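Can a Machine Clear the Table Yet?

By Samina Kiani and Waqas Janjua
April 9, 2019

We picked this topic after the two of us sat through a talk in which a company called Dutine promised a kitchen helper that would "take care of the mess after dinner." The talk had a video. The video had music. What it did not have was a clock in the corner, so we went home not knowing if the clearing up had taken a minute or an afternoon. Our report asks a small question: given an ordinary table with ordinary things on it, can a robot arm with a simple two-finger gripper put one thing where it belongs?

We are not engineers. Waqas has worked two summers in the stockroom at a Mac Giolla store, and Samina cleaned vacation rentals for a year. We think that gives us a fair idea of what a chore is, and we tried to judge the machine the way a shift manager would judge a new hire.

What people told us

Our advisor, Catriona MacAulay, asked us to talk to someone on each side before touching anything. Detlef Wiegand manages a shop floor and has been offered shelf-tidying machines by two different sellers. He turned both down. "They show me the thing picking up a box," he said. "I have people who can pick up a box. I need somebody who sees that the box is in the wrong aisle." He also said the cost never includes the person who stands next to the machine.

Trefor Edwards, who works on the arm we used, was more hopeful but careful with his words. He told us that picking things up is in decent shape if the objects are stiff and spread out. Soft things, tall things and things that touch each other are harder. He would not give us a year for when a home version might be worth buying, and we respect that more than the Dutine talk.

What we did

We ran 31 attempts over two afternoons in the Cuseck lab, which let us use an arm with a camera near the gripper. The task was always the same: pick up the pretend dessert and put it in the basket. We chose it since a tidy-up at home is mostly this – a loose object, a container, and some clutter nobody meant to leave there. The other objects were supposed to stay where they were. We moved things around between attempts but never stacked them or let them touch.

We counted an attempt as good only if the item ended up inside the basket and nothing else had been knocked over. By that rule, 17 were good. Trefor pointed out that most of the others would pass under a softer rule, because the item did get moved. We kept our rule. If Samina had left a guest's shampoo bottle on its side after making the bed, the guest would have noticed.

The misses were mostly dull. The fingers closed early, or closed on one corner so that the piece turned and dropped. In 2 attempts the arm pushed the basket away while letting go. It never seemed to notice. It went back to its starting position at the same calm speed it used after a success, and I (Waqas) found that more annoying than the miss itself.

The layout

It is easy to read a number like 17 and picture a real kitchen. Our table was much kinder than that. The slice was right by the yellow basket, with its fruit and cream on top, and the other items had room around them. A person would do this without putting down their phone. For the gripper, the decisions were how to come at a wedge, how wide to stay open, and how to avoid squeezing the topping.

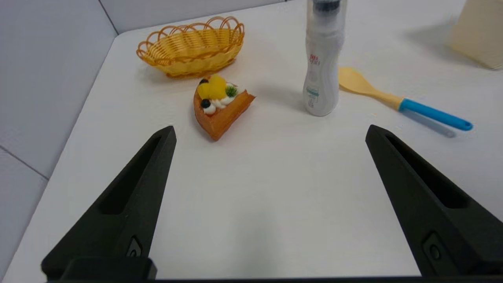

What a shop or a home would need

We tried to turn our afternoons into something Detlef could use. Each attempt needed one of us to set up the table and one person from the lab close to the stop button. That is three people for a job a child can do. We know a lab is not a product, but the sellers quote lab results, so it seems fair to quote lab staffing back at them.

Flatel, the other company whose brochure we read, says its machine can learn 292 household items. We wrote to ask what "learn" means and whether any of them were soft, wet or leaning on something else. They sent the brochure again.

Weak points of this report

Our test was short and used one arm, one task and one kind of basket. Our dessert was artificial, and a real one would have been worse for the machine and for the table. We did not compare against a person under the same rule, though we both think we know how that would come out. Trefor believes that a few more days of practice data would raise the count, and he may be right. We would like to see it before we repeat it.

Our answer

Sometimes, on a clean table, with help. For a shop floor we would say no for now. For a home, Samina would still rather be handed a second pair of gloves. We plan to go back later in April and try the same task with the objects touching – Trefor has already warned us about it.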